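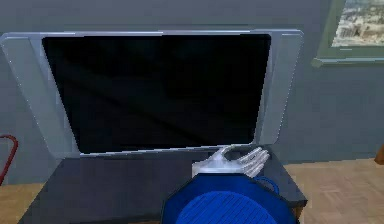 Nilton Restrepo wrote back that he didn't believe it was the power supply, and that he'd already been told it was the power supply by two other people.

Fair enough. I don't believe it either, but I'd like a reason for not believing it, so I'm logging what has been tried before anybody orders parts.

Ticket: Meeting room TV, Hatden office, goes black during calls
Status: Open
Assigned to: Yurani Grajales

Reported problem
Screen goes black partway through a call. Sound carries on. Turning the TV off at the wall and back on brings the picture back, until the next time. Reporter says it happens "every 55 minutes exactly." I have my doubts about exactly. Three of the calls he gave me ended before then with no fault, which proves nothing either way.

Tried so far

1. Swapped the HDMI cable for the one from the Huanca room. Same fault that afternoon. Swapped back.

2. Turned off the energy saving setting on the TV. Reporter said this fixed it. It went black again the next morning at 10:40, so it didn't fix it.

3. Factory reset. Did nothing except lose the channel list, which I then had to put back.

4. Called Warkberg, who sold us the set. They suggested a firmware update. I asked what was in the update and was told "stability improvements." Installed it anyway. No change.

5. Warkberg then said power board, and quoted for one without seeing the TV. If the power board were cutting out I'd expect the sound to go with it, as it comes from the TV's own speakers. They had no answer for that. Not approved.

6. Left the TV on a laptop playing a looped video for a whole working day, no Trudomine box connected. Picture stayed up all day.

Comment from Nilton Restrepo
So it's the Trudomine box. I said that in January. Can we just replace it?

Reply
Maybe. One good day with a laptop is one good day. The loop was also moving video, and your calls are mostly one slide sitting still, so I've changed two things at once and can't say which mattered. I'd sooner run it again with a still slide than spend money on a hunch, mine included.

I did look at the box settings. There's a display timeout of 3000 seconds, which is 50 minutes, and if it starts counting after everyone has sat down and stopped touching the remote, that gets close to your 55. It's suspicious. It's also the sort of thing that looks like an answer because I want one.

Next steps
Laptop with a still slide, full day, no box.
Then the box with the timeout set to never, full day.
Please don't touch the cables in between, and write down the time if it goes black. The real time off a clock.

Ticket stays open until both are done.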